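Início | Contos | Clube de Robótica | Arquivo | Contato
Imprimir | Enviar por e-mail

Folhear

A tarefa tinha 60 pontos e um único objeto: a revista, capa para cima, sobre a toalha xadrez verde. Lleucu leu o regulamento da Copa Rokside em voz alta. Abrir, virar, fechar – sem vincar o papel.

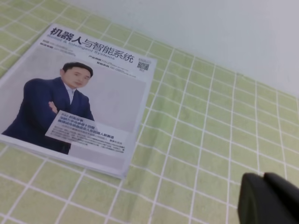
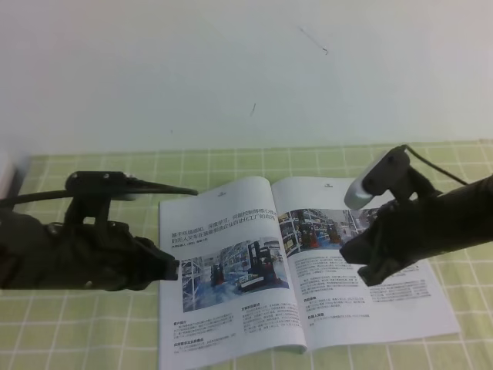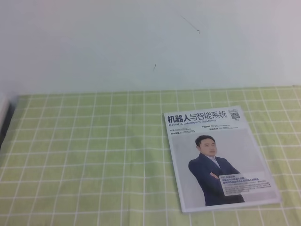 Tentativa 86

Hamish reduziu a força do dedo esquerdo e anotou o valor.

– Ele pega duas folhas – disse Anahera.

– Pega o que o atrito deixa.

Rodaram de novo. O log marcou 576 amostras antes da parada. Lleucu ainda pensava na matéria das empilhadeiras sem operador.

– Elas não precisam virar página.

Hamish salvou os parâmetros e pediu a tentativa 87.

Itens relacionados
O relé de Jekelley
Turno da noite em Nolcombe
Calibração, parte 2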